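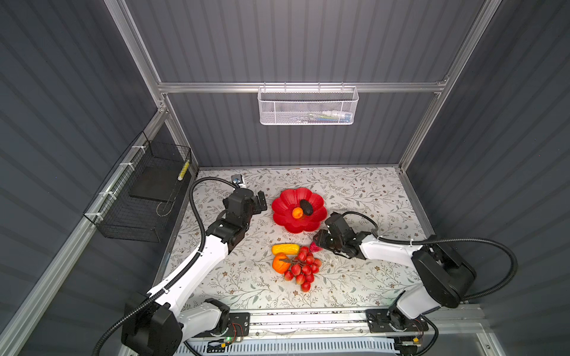
January, 7.40am. Indigo vat, third go.

Vat temp low overnight, lid was left ajar (me). Surface dull, hardly any bronze film, smell gone flat. pH strips are in the other drawer, will do that after tea. Bríd says leave it alone till it warms up and stop stirring. Fair.

Wool first. The Sedlow fleece yarn finally scoured clean, two long soaks, no rubbing. Weighed dry at 1058 g for the lot, which is less than I'd put on the order sheet, so the sheet is wrong and has been since autumn. Corrected in pencil. Whoever has the ink copy please change it as well.

Split it like this:

- 300 g for weld, alum mordant
- 300 g for madder, same mordant
- the rest kept back for the vat, no mordant

Alum at the usual strength for us, cream of tartar at half that. Dissolved in hot water seperately, then into the big pan. Skeins in wet. Brought up slow over an hour and held just below a simmer. Left to cool in the pan with the lid on. Don't lift them out hot, last batch felted at the ties and Honeylyn had to pick it apart with a darning needle.

9.15. Rang Trornside about the chalk. They'll send the fine sort, not the gritty stuff we had before. Ask Pádraig if the old bag is any use to him for the garden.

Madder. Roots were chopped too big again. Ran them through the grinder twice and it's still more like gravel. Soaked them in cold water, poured off the first brown lot, then fresh water and a spoon of chalk. Our tap water is soft, without the chalk everything goes orange and stays there.

Held the madder bath at 50. Ultan wants it hotter to save time. We did it hotter in the autumn and got brick, not red, and there are still two cones of it on the shelf that no one will buy. So 50, and check the thermometer against the other one, they disagree by a good bit.
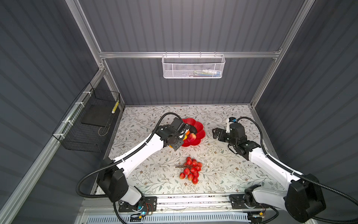 11.30. Weld. Dried tops from Hnat's plot, stalks and all. Smells like old cabbage, windows open. Simmered and strained through the muslin, then through again as it was full of seed. Pinch of chalk right at the end and it jumped from straw to proper yellow. Very pleased with that. Small tester skein in and out in ten minutes, already brighter than the Trerkex card we are trying to match.

The Trerkex card, for anyone picking this up: they want four shades, yellow, rust, mid blue and a green. Green will be weld overdyed in the vat, so if the vat sulks there is no green. They know it's plant dye and they know it will vary. Phùng, who is weaving the sample lengths, is less relaxed about it and wants all the green from one dip. Can't promise. Told him we'd wind the skeins mixed so any drift gets spread across the cloth.

Lunch.

1.50pm. Vat again. Stood the bucket in the sink in hot water, added a bit of fructose and a bit of lime, stirred once round gently and shut the lid. Bríd was right, yes. By half two it had a coppery skin on it and the liquid under was yellow-green. Dipped a scrap: came out green, went blue on the line. Not deep. Three dips should get to the mid blue on the card, maybe four.
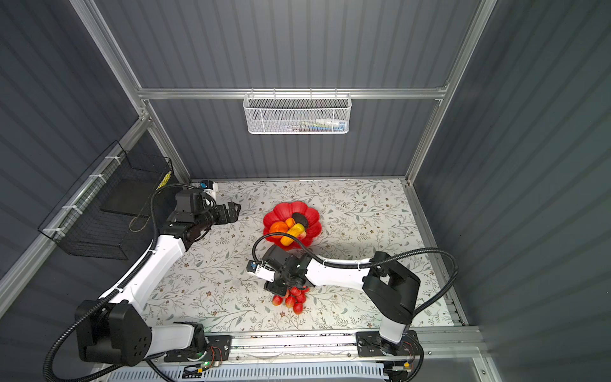
Rinsing notes, as we get it different every time:

- weld: cool water, till clear, no soap
- madder: leave to dry first, wash the next day
- blue: air it well between dips, then a long soak with a splash of vinegar at the end

Madder skeins lifted at 4. Good red on most, a paler patch where two were tied too tight. Loosen ties!! Use the figure of eight with slack in it, same as on the old tag sheet. Put the patchy ones back in the exhaust bath overnight, might even up, might just give us a nice coral.

Light test strips are up in the south window, half covered with card. Leave them alone for 24 days, then compare. Please don't move the card to have a look.

To do

- pH of vat, still not done
- label the alum jar, it looks the same as the tartar
- more muslin
- ask Honeylyn for her walnut recipie, and whether it needs iron
- green tomorrow, vat permitting, first dip before 10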